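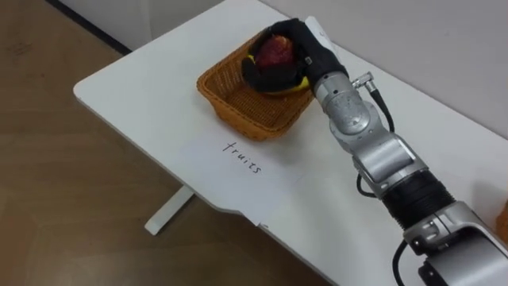 Fillow Housing Cooperative
Minutes of the Building Systems Meeting, February

Present: Nia Morgan (chair), Siwan Watkins, Berwyn Harries, Nia Ruddock (minutes)
Apologies: none received
Meeting opened 6:35 p.m.

1. Minutes of the previous meeting
Approved with one correction. Under item 4, "return temperature" should read "supply temperature."

2. Matters arising
The gasket on the east plant room door has been replaced. The key log for the roof hatch is still missing two entries. S. Watkins to follow up with the contractor.

3. Domestic hot water recirculation
B. Harries presented readings from the recirculation loop. Supply at the mixing valve was steady at 52 degrees C. Return from the north riser was 41 degrees C at the same hour, a larger drop than on the other risers. The balancing valve on the north riser was found almost fully closed. It is not known when it was last adjusted.

Two options were discussed.
(a) Open the valve in steps, one quarter turn per day, logging the return temperature at 7 a.m. and 7 p.m.
(b) Replace all manual balancing valves with thermostatic units, as quoted by Gwilliam.

S. Watkins noted that option (b) requires a full drain-down of the risers and that the isolation valves on the third floor have not been exercised in several years. N. Morgan asked whether the drop could be due to missing insulation in the ceiling void. B. Harries had inspected the accessible sections and found them insulated, but the run behind the elevator shaft could not be reached.

Agreed: proceed with (a). Option (b) to be held until the step test is complete. The Gwilliam quote remains open until the end of next month.
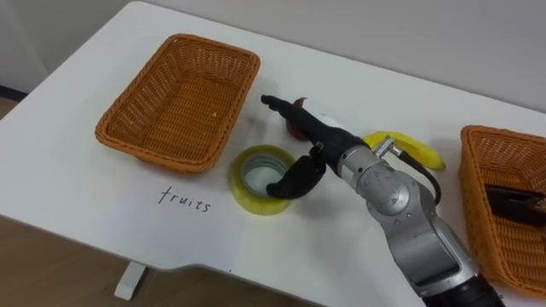 4. Circulation pump
The standby pump was run for one hour on Saturday. Slight bearing noise at startup, clearing within a minute. The duty pump showed no faults. The changeover timer is still set to manual. B. Harries to return it to weekly alternation and record the setting on the plant room sheet.

5. Water meter
The main meter reading was entered in the log as 2881. The previous entry was written in a different unit and cannot be compared directly. N. Ruddock to convert the earlier entries to cubic meters and circulate the corrected table. All future readings to be entered in cubic meters, whole numbers only.

6. Controller software
Sunus has issued an update for the boiler controller. The release note lists a change to the outdoor reset curve. N. Morgan asked that present settings be written down before the update is applied, as the last update cleared the night setback schedule. S. Watkins will do this and will apply the update outside heating hours.

7. Service contract
The Skukar contract is due for renewal. The draft covers 5 visits per year and excludes expansion vessels. Members want vessels included. N. Morgan to request a revised draft.

8. Any other business
Labels on the third floor isolation valves are faded and need to be redone. Deferred.

Actions
S. Watkins: roof hatch key log; controller settings and update
B. Harries: step test, north riser; pump changeover timer
N. Ruddock: meter log conversion
N. Morgan: revised Skukar draft

Meeting closed 7:50 p.m.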